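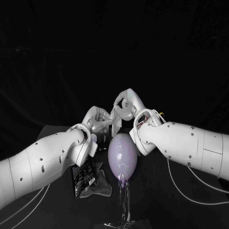

Planning and Budget for a Second Two-Arm Work Cell
Student project report, Drovdale
Written by Ciarán Dolan, supervised by Diane Hawthorne

Print this page | E-mail this page

1. What we were asked to do

The lab has one cell with two arms and humanoid hands. The project was to work out what a second cell would need, what should be bought first, and what could wait until the next budget. The arms and hands are bought centrally and are outside this report. That left us the table, backdrop, cable runs, spare parts and the task supplies.

We were given a limit of $396 for small equipment. Anything over that goes on a separate request form, and those are only read in November.

2. How we made the list

We started from the tasks and worked back to the parts. The balloon task was the most useful one to plan from. It uses an inflated balloon on a clear stand, and both hands hold thin material over the table. Thin material asks a lot of the fingertips, and the black surface matters too, as pale and see-through things are easier to pick out against it.

Items were put in two groups: things that stay in the cell, and things that get used up. Our first draft mixed them, and the total made no sense from one month to the next.
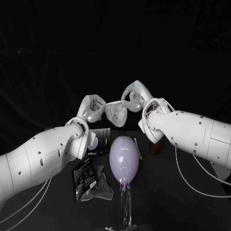

Diane Hawthorne wrote back on the first draft that we had priced the cell as if nothing in it would ever be replaced, and that she would sooner see a smaller table and a full drawer of supplies. She also asked for cable management to be moved out of "extras". We made both changes.

3. Things that stay in the cell

Table. We compared a Hillow and a Thibodeau. The Thibodeau is heavier and has a matte dark top, but it would have taken most of the money before anything else was bought. We chose the Hillow at $85 and will cover the top with black material.

Backdrop. Plain black fabric, wide enough to fill the view behind both arms. It should be bought with extra width. Folds in the cloth did not bother us, but a gap at the side would.

Cables. The white cables on the present cell hang in loops beneath the forearms and run out over the table. For the second cell we want clips and a sleeve on each side, with enough slack left for full reach. We allowed $17 for this.

4. Supplies

Balloons, clear stands, tissue, cleaning cloths, scissors and a cup to hold them. Jolero sells plain balloons in bags of 100, and we planned on one bag per term. The stands can be used again, so two are enough -- one in use and one spare.
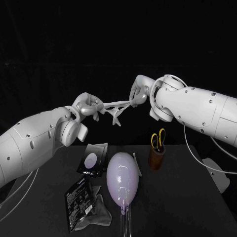

Figure 3. Stretching task, with an inflated balloon and packets on the table.

Color should be settled before ordering. If the balloons change color halfway through a term, the early and late runs are harder to compare. We suggest one color per order, with the empty packets kept so the same item can be bought again.

5. Order of buying

Table and backdrop first, then cables, then supplies. Fingertip covers come last. We could not get a firm price for them, and they may end up on the separate form -- the supplier had not answered by Wednesday, when the figures were closed.

6. Open points

Floor space has not been measured with both cells in place. We also did not price lighting. The present lamps may reach the second table, but this needs to be tried with the backdrop up. Delivery on the Hillow table is quoted to the front desk only, so someone has to bring it upstairs.

Contact: Drovdale student projects office | Copyright Drovdale student projects | Back to top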